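The Seventy-Fifth Room

By the time Harriet Crenshaw joined the Moltelex project, the arm had already been taught to put things away in 60 rooms, none of which had ever been dusted. They lived on a server in the basement. Each had walls, furniture, a supply of household objects and a doorway or two leading to somewhere the arm would never be asked to go.

Her job was to make more rooms. The theory, which belonged to Pentti Partanen and was defended by him at lunch, was that a robot trained in one tidy room learns the room. Train it in enough peculiar ones and it has no choice but to learn the task. He called this Stakotell, after the software that shuffled the furniture, and he said the word the way other men say the name of a boat.

"How peculiar?" Harriet asked on her first morning.

"Use your judgment," said Pentti, and went off to argue with the printer.

She used it. She gave the arm a kitchen with carpet. She gave it a study where the shelves began at knee height and gave up shortly afterward. The arm did badly in all of them for a night, then less badly, and then one morning it would be putting cups on shelves like a bored waiter. Harriet found she resented this a little. She had put thought into that carpet.

The method had one rule, written on a card above Pentti's monitor: hold some rooms back. Ten of them were kept in a folder called Serrano, and the arm was never allowed to practice in those. They were for the exam. Harriet wasn't allowed to look at them either, in case her taste rubbed off, so she built her own in a state of mild professional suspicion.

By February they had 75 rooms and a result. In the ten held-back rooms the arm put nearly everything where it belonged, and Pentti drew the curve on the whiteboard and then drew it again, larger. The more rooms it had trained in, the better it did in rooms it had never seen. He bought a cake. It was a small cake, but he had been saving the gesture for two years.

Harriet, eating hers, asked whether anyone had checked which things it was getting wrong.

"The hard ones, presumably," said Pentti.

So she stayed late and opened the failures, and most of them came from the same place, one of the Serrano rooms, number 10. Now that the exam was over she was allowed in.

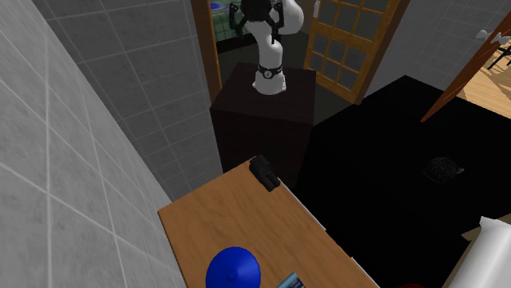 Room 10, with the arm on its pedestal and the big black table to the right.

It was tiled in gray, walls and all, like a bathroom that had been promoted. There were doors in it that led the eye away from the work, and a table so black that things set down on it seemed to be floating over a hole. Harriet liked it immediately. She wished she had made it.

"Who built this one?" she asked.

Pentti came and looked over her shoulder for some time.

"Stuma," he said at last. Stuma was the generator they had used before Stakotell, retired for what the paper called inconsistent aesthetics. "I thought we'd thrown all of those out."

"What's that on the table? The dark lumpy thing."

He leaned in. "A basket."

"I had it down as a turtle."

They looked up the label. The label said OBJECT_75. They looked up Object 75 in the old catalog, and the catalog said, under category, "misc."

She played back the arm's attempts one after another. Each time it reached toward the thing, stopped above it, and stayed there with its fingers open until the clock ran out. The scoring script had marked every one of these as a failure to grasp. In the logs, the arm's own estimate of what it was looking at went basket, turtle, basket, turtle, all the way down the page.

"Well," said Harriet, "it's learned the task."

Pentti went back to his desk and opened the paper. He had a sentence in there about the remaining errors being due to difficult lighting, and he took it out, and sat looking at the gap. After a while he typed that in a small number of cases the policy was uncertain, and that the authors were too. Then he deleted the second half – Harriet heard the key go, one letter at a time – and asked her if there was any cake left.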